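Bostcombe Film Society newsletter

Bring back the interval!

What a turnout for Nivedano. I had been hoping for a decent house, given that it's a long, slow film about a mountain village with very little talking in it, and we ended up fetching the stacking chairs from the upstairs room. If you missed it, I'm sorry, you really did miss something. The goats alone are worth the ticket.

But the thing I want to go on about this month is the interval. We stopped for one between the second and third reels, the first time we've done it since we moved over to the Zelico projector, and I'd forgotten how much I love it. The lights come up, everyone blinks, and suddenly people who have never said a word to each other are arguing over whether the brother knew about the letter. (He did. Watch his hands in the kitchen.) You get a choc bar, you stretch your legs, you go back in with a theory.

When I was small the Auer in Station Road ran an interval in everything, even the short ones, and the 900 seats would empty and fill again as if a tide had gone through. I can still hear the springs in those seats going back up. My grandmother did her knitting during the adverts and always had somebody's opinion to pass on by the time the curtains opened.
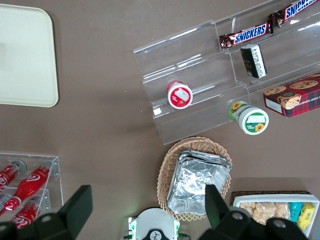
Meinrad Ruchti would like it put on record that he disagrees with every word of this. He says a film is made to be seen in one go, that the quiet stretch before the storm in Nivedano was ruined for him by a man still chewing, and that if people want to talk they have the whole walk home to do it in. He also says the brother didn't know about the letter, so I think we can weigh his evidence accordingly.

He has a point about where you put the break, though. Cut in at the wrong moment and the mood is gone. Older films are kinder to us here, as plenty of them were built with a natural pause, and some even have music to play you out and back in. For newer ones somebody has to sit down beforehand and find the right place. I'm very happy to be that somebody! I did it for Nivedano with a notebook and a pot of tea, and went for the shot of the empty road, with 48 minutes still to run. I think it held.

So we're going to try it for the rest of the spring. Anything over 2 hours gets an interval, anything under runs straight through, and we'll talk it over again at the May meeting.
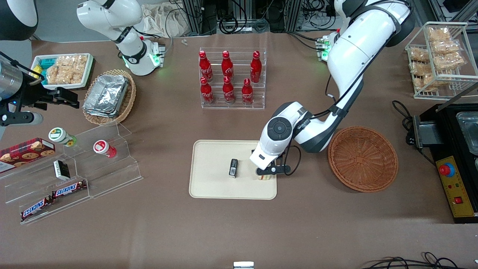

Snacks and drinks on the table.

Next up is the harbour comedy we had to postpone in the winter, on 15 March 2024, doors at 7. It's short, so no break, but do stay on afterwards for a chat. It's a very silly film and the dubbing is all over the place, and I've been looking forward to it for months. Bring a cushion if you're sitting in the side rows, and please remember the car park gate is on the lane side now.

Views on the interval, for or against, to the usual address. Views on the letter as well.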